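**Sunday, November 25, 2018**

**Quiroga opens winter reading and repair season at the old Hirkari mill**

QUIROGA – The winter program at the Hirkari mill building opens to the public next week, with longer evening hours, a larger lending library and a repair bench that will run through the end of March. Admission is free. Registration is needed only for the evening classes.

The season is run by Gernel, the nonprofit that took over the ground floor of the mill after the yarn company moved out. It is the second winter program at the site. Last year's ran for 8 weeks and drew 498 visitors, most of them from Quiroga and the farms along the river road. This year's will run for twice as long.

"People told us in the spring that it closed just as they had started to use it," said Sebastián Leiva, program director at Gernel. "They were right. January and February are long here, and the library in town shuts at five. We have moved the hours to fit people who work."

The mill will be open Tuesday through Thursday from 3 p.m. to 9 p.m., and on Saturday from 10 a.m. to 4 p.m. The building will close for the last week of December and reopen on the first Wednesday of January.

## Lending library

The lending library has grown to 164 tools and household items. New this winter are two carpet cleaners, a tile saw, a set of snow rakes, a pressure canner and a sewing machine that can handle canvas and light leather. Items may be borrowed for seven days and renewed once by phone. A deposit is asked for on power tools and is returned when the tool comes back.

Borrowers must be 18 or older and show proof of an address in Quiroga or Skurnen. Residents of other towns may use the tools in the building during open hours but may not take them home.

Gernel is still looking for a working wet/dry vacuum and a second extension ladder. Donations can be dropped off on Saturdays. The library does not take chainsaws, space heaters or anything that runs on propane.

## Repair bench

The repair bench will be staffed on Wednesday evenings and Saturday mornings. Visitors bring in lamps, small appliances, chairs, zippers, bicycles and clothing, and work on them with someone who has done it before. There is no charge for labor. Common parts such as fuses, plugs, cord and thread are sold at cost.

The bench made over 144 repairs last winter. Lamps were the most common item, followed by toasters and winter coats. Microwaves and televisions were turned away and will be again.

"I would like to see more furniture this time," Leiva said. "A loose chair is an easy fix, and most of them end up at the transfer station. Bring the chair – and bring any pieces that have come off it."

Visitors are asked to limit themselves to one item per visit. Items left behind for more than 30 days will be given to the lending library or recycled.

## Evening classes

Five classes are on the calendar, each meeting once a week for four weeks. Seats are assigned in the order that registrations come in, and Skurnen residents may sign up on the same terms as those from Quiroga.

- **Reading a utility bill.** How charges are worked out, what the budget plan does and how to ask for a meter check. Bring a recent bill.
- **Mending and darning.** Socks, elbows and knees. Needles and wool are provided.
- **Storm windows and drafts.** Measuring, caulk, weatherstripping and window film. One session will be held at a house on Depot Street, to be confirmed in class.
- **Bread without a machine.** Held in the mill kitchen. Students take home a loaf each week. Please tell the office about any food allergies when you register.
- **Work and trades night.** Résumés, night school applications and what local shops look for when they hire in metalwork, packing and machine upkeep. Open to ages 16 and up. 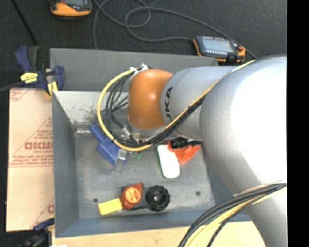 ## Getting there

The mill is at the foot of Canal Road, across the footbridge from the post office. Parking is in the gravel lot on the north side. The lot by the loading dock must be kept clear for the plow. The evening bus from Skurnen stops at the bridge at 5:40 p.m. and returns at 8:50 p.m., Tuesday through Thursday. There is no Saturday bus.

The main door has a ramp. The restroom near the kitchen is accessible, and the one by the stairs is not. The upper floors remain closed to the public while work on the roof goes on.

If the Quiroga schools close early for snow, the mill will not open that evening. Classes lost to weather will be made up in March.

## Registration

Class registration opens Tuesday at 3 p.m. at the front desk and by phone. Forms may also be left in the mail slot beside the main door. Gernel asks that anyone who signs up and cannot attend call the office at least a day ahead so the seat can go to the next person on the list.

## About Gernel

Gernel is a nonprofit based in Quiroga. It runs the lending library and repair bench at the Hirkari mill, a summer garden plot program in Skurnen and a tool swap held each September. It is paid for by member dues, local grants and rent from two small workshops at the back of the building.

**Press contact:** Sebastián Leiva, program director, Gernel, Hirkari mill, Canal Road, Quiroga. Reporters who would like to visit the repair bench should call the office first – Saturday mornings are best.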